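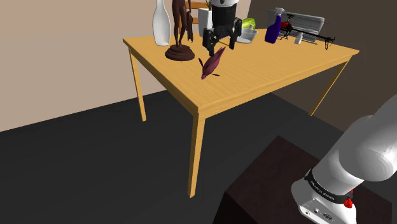

What did we buy with the second part of the grant?

We bought a one-year license of the Andero simulation kit from Emport, with the arm and gripper models included, and support by e-mail until next August.

Progress report, Loninix project, second period

1. Purpose of this period

In our plan we promised to decide if the Andero kit is good enough to prepare picking tasks before we run them on the real arm in our lab. The decision was to be made on three points: how easy it is to build a table with mixed household objects, how stable the grasping is, and how much work it takes to move a program from the simulator to the real controller. We have results for the first two points. The third is only started.

2. Installation and setup

The installation took longer than we planned. The kit asks for a newer graphics driver than the one on our two older computers, and the manual mentions this only in an appendix. After we updated the drivers, everything started without errors. Emport answered our messages politely, but the first answer repeated the manual and we had to write again.

The object library is large enough for our needs. It has toys, bottles, bowls, vases and small models, and each object comes with a weight and a friction value. We changed the friction for some of them, as the default values made smooth objects too easy to hold.

3. Grasping tests

We made 1138 grasp attempts in simulation. Of these, 651 were done on a table with few objects and the other 487 on a crowded table. In total 700 attempts ended with the object lifted and held until the end of the test. Most of the failures came from the crowded table, where the fingers touched a neighbor object on the way down.

Soft toys with an irregular shape are still a weak side of the kit. They are treated as rigid bodies, so a toy which a real gripper would squeeze a little can jump out of the fingers. Emport told us that a soft body module exists, but it is sold separately and we did not ask for a price yet.

Tall and narrow objects gave us a different problem. They fall easily when another object is pushed against them, and then the planner continues with the old position. We wrote a small check that stops the run in this case. The check is now part of our scripts and we can share it with the other partners.

4. Comparison with Dixit

The earlier trial with Dixit is described in our first report. Dixit is faster on old computers and its menus are more clear. Andero has better contact between fingers and objects, and this matters more for us. We would keep Dixit for teaching the students – it is enough for first exercises – and use Andero for the research tasks.

5. Costs

The license was paid in full. From the equipment line 474 euros are left, and we ask for permission to use them for a new graphics card in one of the older computers.

6. Next period

We will finish the transfer of programs to the real controller, starting with the few-objects table. We also want to repeat the crowded table tests with a slower approach from above, and we will ask Emport for a trial of the soft body module. The scripts and the full table of results are in the shared project folder, under "period 2".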